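**Progress report to the Viria Fund, March**
Prepared by Kerttu Tikkanen, program coordinator, Riltley Public Television

Since the last report, the concert film "Songs for Plirkberg" has moved from planning to editing. We recorded the full evening in the old town hall with 229 people in the audience, and the sound is better than we had expected for such a high ceiling. The finished program will be 60 minutes long, as agreed in the grant letter.

The first rough cut was 9 minutes over. Zhenhua Jin, our editor, has shortened the two interviews and kept all the songs complete. I support this choice – the music is what the viewers will come for. 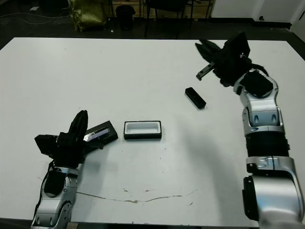
Music rights took more time than we planned. All songs but one are now cleared for broadcast and for one year of online viewing. The last one, the closing duet, belongs to the Ekanayake family, who have agreed by telephone but have not yet signed. If the paper does not come by the end of the month, we will end the program with the choir piece, which is already cleared.

Subtitles are finished in English and are in work in Finnish. We have also prepared a short trailer and a text for the program guide. The broadcast is planned for 8 p.m., and a repeat will be shown in the afternoon of the same week. 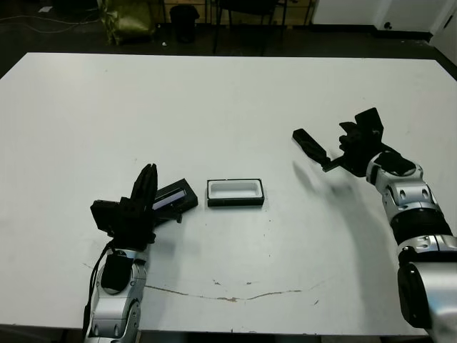
*A gripper holding a flat black object over the white table.*

On the budget, we have used the whole amount for recording and a little more than half of the amount for editing. We ask for permission to move 100 euros from travel to subtitles, where the translator's invoice was higher than the offer.

Next steps:

- signed paper for the closing duet
- final sound mix
- Finnish subtitles checked by a second reader
- delivery copy to the Fund, together with the receipts

I will write again when the sound mix is approved.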